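Stores and Small Parts - Session 2 handout
Stefaniia Ivanyshyn
Notes as given, tidied up a bit afterwards. Read before the practical.

Recap from last time

Goods in, checking against the delivery note, where the note gets filed. If you missed it borrow someone's notes, I'm not going over it again. The Drengate worksheet is still due, several of you haven't handed it in.

Today: sorting small fixings. Nuts, bolts, fittings, washers. Dull but it is where most stock errors come from.

Why trays

Loose fixings on a bench roll. A tray has a lip, so they stay put. Light or bright colour for preference - black parts on a dark surface vanish, and so does anything oily. Yellow is the usual choice in our stores, white is fine but shows the dirt within the week.

Under the tray, a mat. Stops the tray sliding and if something does land outside it doesn't bounce off onto the floor. Downside of a dark mat: a dark nut sitting on it is hard to spot. So check the mat as well as the tray, every time, with your hand as well as your eyes.

One batch in the tray at once. Do not tip the whole bag in. Small handful, sort, clear, next handful.
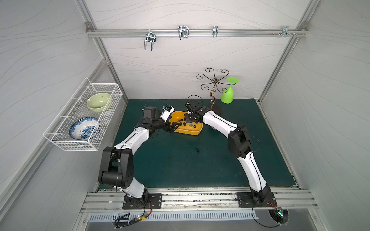 Order of sorting. Go by finish first, then by shape, then size. Black ones apart from bright metal ones, that split is quick and you can do it at a glance. Then nuts from fittings. Size last because size needs the gauge and the gauge is slow.

People always want to start with size. Don't. You end up with six little heaps of mixed finish and have to go through the lot twice.

If you can't tell whether a thing is a nut or a fitting, put it to one side of the tray and carry on. Deal with the oddments at the end all together.

Strays

Anything found outside the tray goes back in BEFORE you count, and gets sorted like the rest. Never drop a stray straight into a bin because it "looks like" the others. Thread might be different. At Marchuk they traced a whole mixed bin back to that habit, see case notes.

Things that aren't fixings

Household goods share a bay with fixings in a lot of smaller stores - bowls, plates, plastic glasses, wine racks, that sort of thing. Fine as long as they keep to the back or up off the work surface. Rules for these:

Plates and bowls up in a wire basket on the side wall if you have one. Plates on edge, bowls behind.
Stemmed glasses upside down, foot in the air. Keeps grit out of the bowl.
Racks with a round base stand flat against the back. Scroll ones catch on sleeves so keep them away from the front.
Nothing in front of the tray. That strip is for your hands.

Case notes: Zonham

Worked through on the board, copy of the figures here for those at the back.

Book stock, hex nuts, all finishes: 2,855
Bright metal on the shelf after sorting: 1,620
Short on the first count: 272

The shortage was in January. Most of you said theft. Have a look at the bin labels first - two bins with the same label, one on the wrong shelf and not counted at all. Recount came right. Write up how you would of caught it earlier, half a page.

Note the first count was done on mixed stock. Sort, then count. If you only rememeber one line from today have that one.

Labelling

Finish, type, thread, date sorted, initials. In that order. Pen not pencil. Old label comes OFF, don't stick over it.

Tirkitz bins take the narrow labels, the others take the wide. Both are in the second drawer.

For the practical

Sleeves rolled or clipped, rings off
Thread gauge (sign it out)
One tray, one mat each
Labels and pen
Worksheet, printed, I won't have spares

Hand in the Zonham half page and the worksheet together, by 3 March 2026. Late ones go in the box outside the office, not under my door please.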